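Setting up a power strip with switched outlets
By Candela Moya

Lay the strip flat on the desk with the outlets facing up. Run the cord out to one side without sharp bends, and keep it away from chair wheels.

Turn every switch off before you plug anything in. Check the wattage on the label of each device and add the numbers up. I keep mine under 1000 watts in total. Heaters and kettles go straight into the wall. 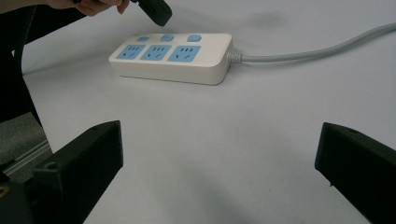
White strip with three light-blue outlets, a switch behind each one.

Hold the plug by its body and line the pins up with the slots. Press straight down with your other hand steadying the strip. If it won't go in, pull back and check the pin shape.

Large adapters go at the end, where they cover less. Switch on one outlet at a time. 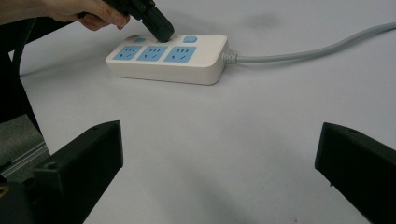
Can I plug one power strip into another?
Use a single strip with more outlets, plugged directly into the wall. Chained strips can overload the first cord.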